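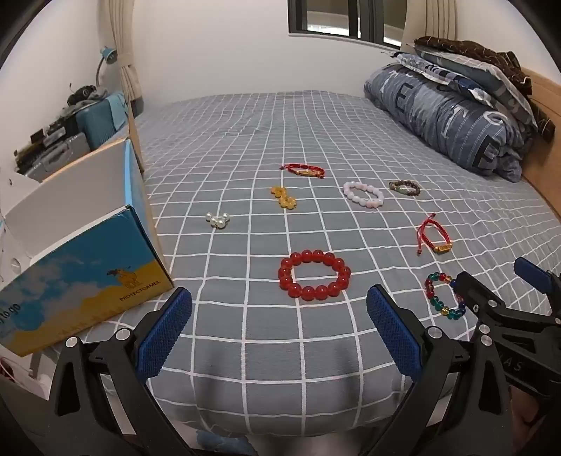

Beaded and braided cord bracelets spread out on a bed, with two hand-held grippers at the edge.

Kidport 4 is out, and it can finally tell when you've let go

Wosura put out version 4 of Kidport this morning, and I've had it running on my laptop since before breakfast. If you haven't used it, Kidport is the tool that takes long recordings from hand-held grippers and chops them into separate picks and places, so you can train a policy on them without sitting there dragging sliders all night. I've dragged a lot of sliders. I was pretty excited about this one!

The big change is how it decides where a grasp starts and ends. Version 3 mostly looked at how wide the fingers were open. That works great on a coffee mug and falls apart on anything skinny or floppy, where closed on a piece of cord and closed on thin air come out as almost the same number. The new release still reads the finger width, but it also tracks a patch of the picture right between the fingertips and checks whether whatever is in there moves along with the gripper. If it does, you're holding something. If the patch slides away while the fingers stay shut, it marks a drop and starts a new segment.

Small jewelry is one of the test sets that ships with the release notes, and I think it was a smart pick (a mean one, too). See-through beads throw little highlights that jump around as the camera moves, a cord bracelet changes shape every time you touch it, and a loop lying flat looks nothing like the same loop hanging down. Wosura says the new splitter got the start and end right on 233 of the 248 grasps in that set. The notes list the 15 misses one by one, with the clip for each, and I wish more people did that.

Most of those misses are the same kind of trouble. The fingers close, catch one strand of a loop, and the rest of the loop stays on the sheet for a moment before it follows. Kidport sees a patch that half moves and half doesn't, and it can't make up its mind. Sometimes it calls the grasp too late and sometimes it cuts one pick into two.

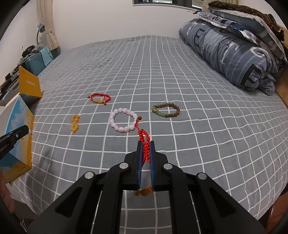 You can loosen the setting that controls this, by the way. It's called follow share, it's in the segment panel, and I had much better luck with cords after I turned it down a couple of notches. Beads on stiff string were fine where it was. There's no way yet to set it per object, so if your recordings mix the two you're going to be picking a number you don't love.

The other thing I went looking for was two-gripper support. It's in there, sort of. Each gripper gets its own timeline now, and you can line them up by hand or let the tool match them on the clock. What it won't do is understand a handoff. Pass something from the left to the right and you get a release on one track and a grasp on the other, with nothing tying them together. The folks at Sarkidley, who make the planner a lot of us feed this stuff into, have already posted a small script that joins the pairs afterward. I tried it and it's fine for clean passes, less fine when both sets of fingers hang on for a while.

Speed is better too. A recording that used to keep my poor machine busy through lunch was done in five minutes, and the fan barely came on. Part of that is the new preview mode, which skips most of the pictures until the fingers start to move. You can switch it off, and for slippery stuff I probably would.

Old projects open without a fuss, but do make a copy first. Version 4 rewrites the label file the first time you save and version 3 can't read it after that. I found this out the way you'd expect, and yes, it's in the notes, a good way down.

The team is showing the release at the Costigan tools meetup in November, and they've said a per-object follow share is next on the list, with handoffs somewhere behind it. I'm hoping to go and I'll bring my worst cord clips along. In the meantime the download is on the usual Kidport page, the jewelry set is a separate file, and the new segment panel has its own help page that's worth reading before you start changing settings.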